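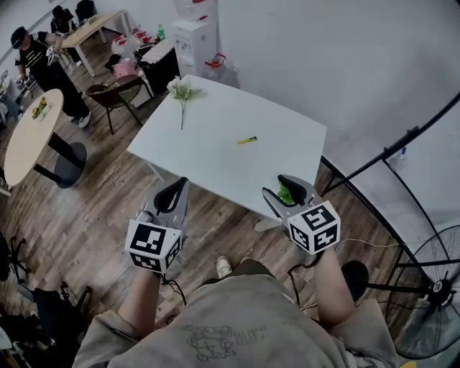

Figure 3. Two hand-held grippers over the practice table, marker cubes fitted, with a flower sprig and a marker pen set out.

Section 3. Comparing finger pads on the hand-held pair

By now you should have both grippers out of the case and the tracking software talking to them. If the status page still shows a gray dot next to either one, go back to Section 2, because nothing here will make sense until both dots are green. I wrote this section after a long week of swapping pads with Jayanthi Sundaram, and most of the notes are things one of us got wrong first.

What we're doing is simple enough. You put one set of pads on, pick up the same few things over and over, write down how it went, then change pads and do it all again. We compared the curved black pads that ship with the Stodska grippers against the flat Vongate ones. You can use the same steps for any pair you like.

Before you start

You'll need both grippers with their cubes, two sets of pads, the small hex key (it lives in the lid of the case and loves to fall out), a light-colored table you can get close to, and something to write on. For objects, I like one stiff thing and one floppy thing. A marker pen and an artificial flower sprig are great for this! The pen rolls and the sprig bends, so between them they show up most of what's wrong with a pad.

Setting up

1. Clear the table down to your test objects. Leave a hand's width between each object and the edge.

2. Fit a marker cube to each gripper and turn the screw until it stops, then a touch more. If you can wiggle the cube with one finger, so can the cable.

Note: The cubes are not the same. The pattern on the left one is different from the pattern on the right one, and if you mix them up the software will happily swap your hands on the screen. I lost most of an afternoon to this.

3. Plug in both cables and let them hang toward the floor. Don't wrap them around your wrists — I know it feels tidier, but the tug when you reach forward will show up in your recordings as a little twitch.

4. Stand close enough that your forearms can reach across the near edge without leaning. Short sleeves help, or push long ones up past the elbow.

Caution: Keep your fingertips out of the jaws while the cable is live. The spring is stronger than it looks, and a pinch between the pads really does hurt.

5. Open and close each gripper all the way, slowly. Watch the opening number on the status page. Closed should read 3 or less, and wide open should read 76. If wide open sticks at 44, the pad is catching on the jaw and needs to come off and go back on straight.

Running a comparison

6. Press Record and hold both grippers still over the table for a slow breath. The software uses that pause to find the cubes.

7. Pick up the pen with the right gripper, lift it, and set it back down at the same slant. Pass it across to the left gripper on your next try. Keep going until you've done the pen the same way a good few times with each hand.

8. Do the same with the sprig. Go for the stem first, then a single leaf. The leaf is the hard one, and it's where we saw the biggest gap between the two pad sets. The curved pads close at the tip first and hold a thin leaf nicely. The flat ones want something thicker to bite on, though they were better with the pen for both of us.

Tip: Don't squeeze harder when something slips. It's very tempting! Put it down, mark a slip on your sheet, and go again with the same grip.

9. Press Stop, give the recording a name that includes the pad set, and only then put the grippers down. Putting them down first adds a clunk at the end of every file.

10. Unplug both cables, change the pads, and repeat from step 3.

Reading the results

Open the Compare tab and load the two recordings side by side. You'll see a line for the jaw opening and a row of ticks for the moments the software lost a cube. A few ticks are normal. A solid block of them means a cube was turned away from the camera, usually because you rolled your wrist outward on the hand-off.

Our longest recording came to 1844 lines in the export, and it opened fine in a plain spreadsheet, if slowly. Tudur Griffiths prefers the built-in chart and he may be right, but I like being able to scroll.

If your numbers for the two pad sets look the same, check that you really did change the pads on both hands. Then try a smaller object. We couldn't tell the sets apart on the pen until we started counting slips, and on the leaf it was plain by the second try.

Putting things away

11. Wipe the pads with a dry cloth. No alcohol on the black ones, it makes them shiny and then they don't grip.

12. Take the cubes off before the grippers go back in the case. The lid closes with them on, but only just, and it scuffs the printed faces.

Pad part numbers and the blank score sheet are in Section 6. Last changed 5/28/25.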